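Soddale. Ein Roman in Briefen
Leseausgabe, ungekürzt
Cirkex Verlag, Reihe Manurung, Band 7

Gebunden, Fadenheftung, Lesebändchen. Auf Lager, Versand am nächsten Werktag wenn bis 16 Uhr bestellt.

Zuerst erschienen 1804, anonym, und bis heute weiß man nicht, wer's geschrieben hat. 43 Briefe, eine Schwester auf dem Land, ein Bruder in der Stadt, dazwischen ein Haus, das verkauft werden soll oder eben nicht. Lange vergriffen. Jetzt erstmals vollständig auf Deutsch, mit den beiden Briefen, die in der alten Übersetzung fehlten (Nr. 7 und Nr. 16).
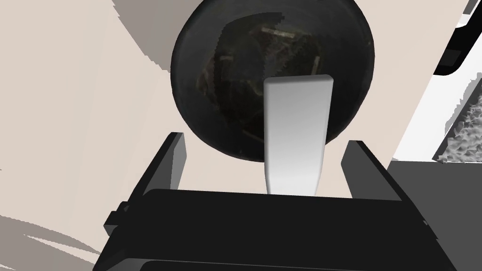 Zur Übersetzung: komplett neu, nach dem Erstdruck, nicht nach der geglätteten zweiten Auflage. Heißt: Die langen Sätze bleiben lang. Die Gedankenstriche auch. Wer die alte Ausgabe kennt, wird sich am Anfang etwas umstellen müssen, vor allem beim Ton der Schwester, die hier deutlich schärfer schreibt. Anrede durchgehend »Sie«, bis auf den letzten Brief.

Orthografie der Briefe modernisiert, Ortsnamen nicht. Soddale selbst kommt im Text in drei Schreibweisen vor, haben wir so gelassen. 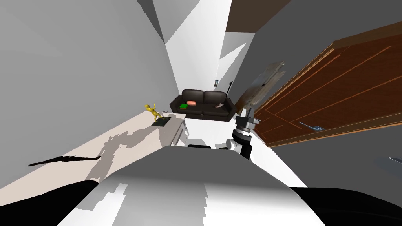
Anhang: Stellenkommentar, Zeittafel, Nachwort, Verzeichnis der Abweichungen zur zweiten Auflage. Der Kommentar steht hinten und nicht als Fußnote, das wurde öfter gefragt. Im Text selbst keine Ziffern, man liest also ungestört durch und schlägt bei Bedarf nach Briefnummer nach.

Leseprobe, Brief 1, Anfang:

»Sie fragen, ob das Dach noch hält. Es hält, solange niemand danach fragt. Die Pächter waren hier und haben den Hut nicht abgenommen, woraus ich schließe, dass Sie ihnen bereits geschrieben haben.« 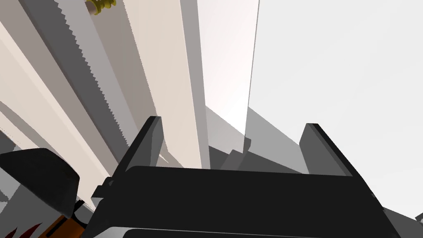
Schwarzer Greifer, geöffnet, vor langen hellen Paneelen

Ausstattung kurz:
Leinen, dunkelgrün, Rückentitel geprägt
kein Schutzumschlag (Banderole liegt bei)
Papier leicht getönt, alterungsbeständig
Satz aus der Bolel Antiqua, etwas größer als beim Vorgängerband
Format wie alle Manurung-Bände, passt also ins Regal

E-Book gibts auch, gleicher Text, Kommentar dort verlinkt. Hörbuch ist nicht geplant.

Hinweis zur ersten Lieferung: Bei einem Teil der Auflage ist die Zeittafel seitenverkehrt eingebunden. Tauschen wir um, kurze Mail mit Bestellnummer genügt, altes Exemplar bitte behalten. Die Exemplare die jetzt rausgehen sind alle geprüft.

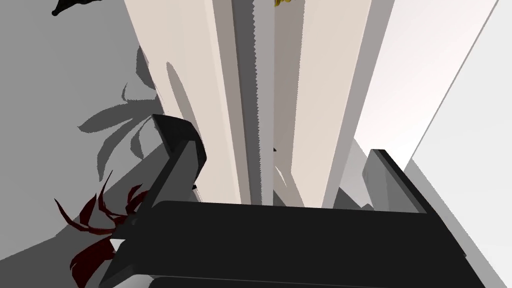

Abonnenten der Reihe bekommen den Band automatisch im Juli, bitte nicht zusätzlich bestelen. Wer neu einsteigen will: geht mit jedem Band, die Reihenfolge ist egal. Band 2 und Band 5 sind derzeit nur noch als Broschur da, Nachdruck der Leinenausgabe ist in Arbeit, Termin offen.

Für Buchhandlungen und Lesekreise: Staffelpreise auf Anfrage, Prüfexemplar für Schulen mit Stempel per Mail. Leseheft mit Fragen zu den Briefen liegt als PDF im Downloadbereich.

Ebenfalls in der Reihe Manurung
Der Winterpächter, Erzählungen, Band 6
Aus einem Reisetagebuch, Band 4
Drei Predigten und ein Widerruf, Band 3

In den Warenkorb
Auf den Merkzettel
Fragen zum Artikel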